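Progress update for April: gripper comparison, Cestthorpe site

Hi all, bit of a long one this month because there's finally something to tell you. You'll remember the plan was to settle on one hand-held gripper before we spend any more of the grant, and we had the Voleo pair and the Lyimo pair on trial side by side. We've now got 900 usable recordings with the Voleo and 750 with the Lyimo, same tasks, same desk, same people doing them.

The Voleo is nicer to hold, no question. My wrists last a whole morning with it (the Lyimo had me shaking my hands out by eleven). It opens a bit wider too, so boxes are much less of a fight. What it doesn't like is anything thin. Envelopes are hopeless, and I've more or less given up on the plastic rulers until we get softer pads.

Tracking was my big worry in the last report and it's a lot better. We moved to marker cubes under the jaws so the position of each hand can be picked up from most angles, and I reprinted the lot on matt card after the glossy ones kept flaring under the ceiling lights. Box handling is where we've put most of the hours, picking up by a corner, turning, setting down again.

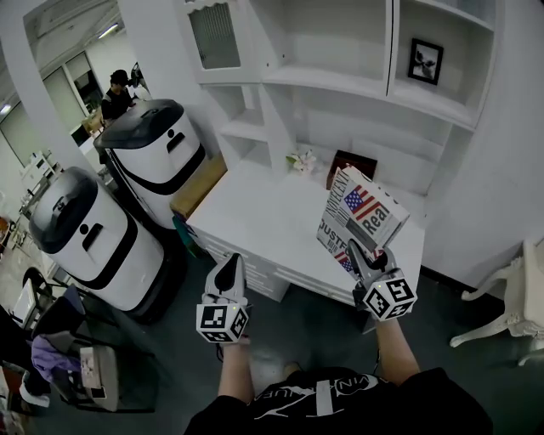 Bogdan Chmielewska thinks I'm being too kind to the Voleo. His view is that a corner grip flatters it, and that if we made everyone take boxes across the middle the Lyimo would come out level, maybe ahead. He'd like to see that run before anybody signs an order, and he wants the heavier boxes in as well.

Fair enough! I've put it in for next month. It means 3 more sessions than we budgeted for, but we underspent on the Fenivus controller so I can cover it without asking you for anything.

Still outstanding: the left-hand trigger on one Voleo sticks, and Yiran Ren is chasing a replacement spring. The Fenivus also drops its connection if both hands start at the same moment, so for now we start the left, wait a beat, then the right. Clumsy, but it does the job. I'll send the full results table once the extra runs are in.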